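Zendov Diltent 8 – small storage server for office and home

The Diltent 8 is a quiet storage server with room for eight drives. We build it in our own workshop in Mudivau and every unit is tested under full load before it is packed. It suits small firms which have outgrown external disks but do not want a full rack.

Inside you find two power supplies, a metal case with dust filters and our own fan control. You can change a drive while the server is running. The system software is already installed, so the first start needs only a network cable and a browser.

Drive bays: 8
Memory: 64 GB, error correcting
Weight without drives: 8 kg
Warranty: 3 years, parts and labour
Price: 1,084 euro, without drives
Set of quieter fans: 320 euro

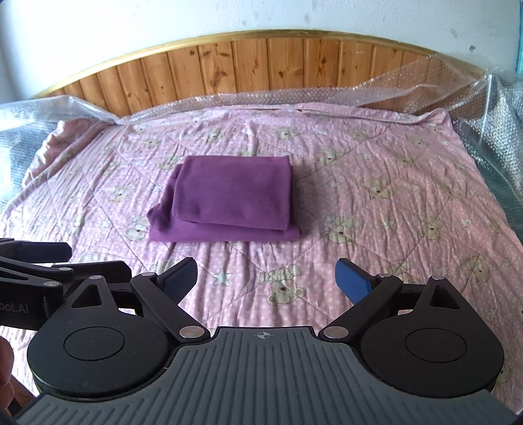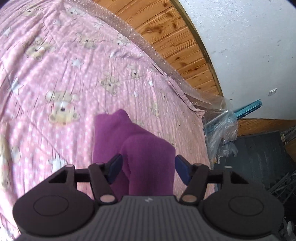
Noise is the question we receive most often from customers who work at home. With the quieter fans the Diltent 8 can stay in a room where somebody sleeps, and you can leave it on for the night backup. Please do not put it on a bed, also not for a short time – a soft quilt like the pink one with the bears closes the air openings under the case, and the fans must then run faster. A hard shelf is the right place.

Orders placed before January are sent with the old front panel. For larger numbers please ask our partner Hjaltadóttir.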